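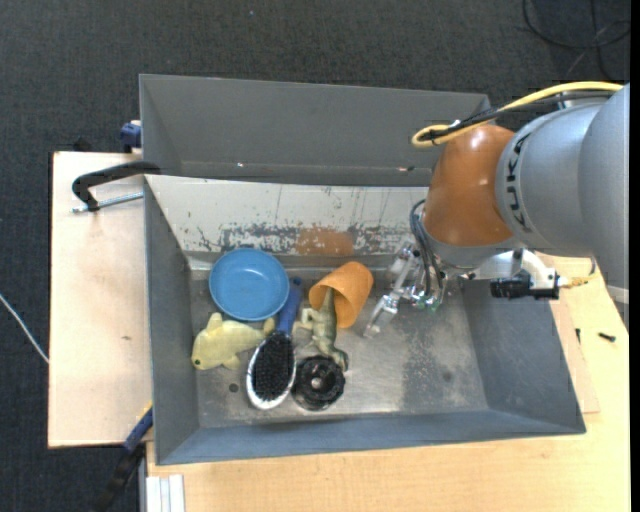
The bin always wins, our first reader wrote across the top of the draft, and you lot have only measured how fast. We left the comment in. It is a fairer abstract than the one we had.

Mistska: Why Things End Up in the Wrong Bin
Student project report, November 19, 2020

1. What we set out to do

Every share house has a bin, tub or drawer where belongings go to be forgotten. We wanted to know which household items are easy to pull out of a mixed bin and which make people give up and buy another one. The project was meant to be called Sorting Behaviour in Mixed Containers, but Mistska fit better on the folder.

2. Materials

We used metal bins with sloping sides, with carpet in view around them. The sort of mix we favoured was a blue plate, an oval hairbrush with a blue handle, an orange cup, a yellow fish, a green-and-cream dinosaur and a black wheel that has defied every attempt to give it a category. Our first sorting sheet, Flustlow, had a box for "kitchen", a box for "bathroom" and a box for "toys". The wheel got its own box in the second version.

The bins are well past their best. One worn wall is scratched and scraped along its lower half, and the floor has a dark stain. We asked for newer ones in August and were told these had character.

3. Method

Each person got a mixed bin and 2 minutes to sort it by the room each item belonged in. We logged 500 sorts before the marks deadline and another 207 after we were granted an extension, for a total of 707. Anything put back in the bin was scored as a surrender.

4. What we found

Plates were the easiest. Everyone knows where a plate lives, even people whose own plates live under the bed. Cups came next, except when a small toy had got into the mouth of one, at which point people treated the pair as a single object and sent the lot to the kitchen.

The hairbrush split the room. Bristles up, it was picked up by the handle and filed under bathroom. Bristles down, it was called a shoe brush by 11 people, two of whom argued the point with us afterwards.

The wheel was surrendered more than everything else combined.

5. Problems

Our timer app, Memon, went to sleep whenever the phone did. We also scored "hallway" as a wrong answer for three weeks before one of us noticed that her own hairbrush lives in the hallway. Those sheets have been rescored.

6. Next steps

The next round, Zarkden, will use cutlery and deeper tubs. The wheel is coming with us.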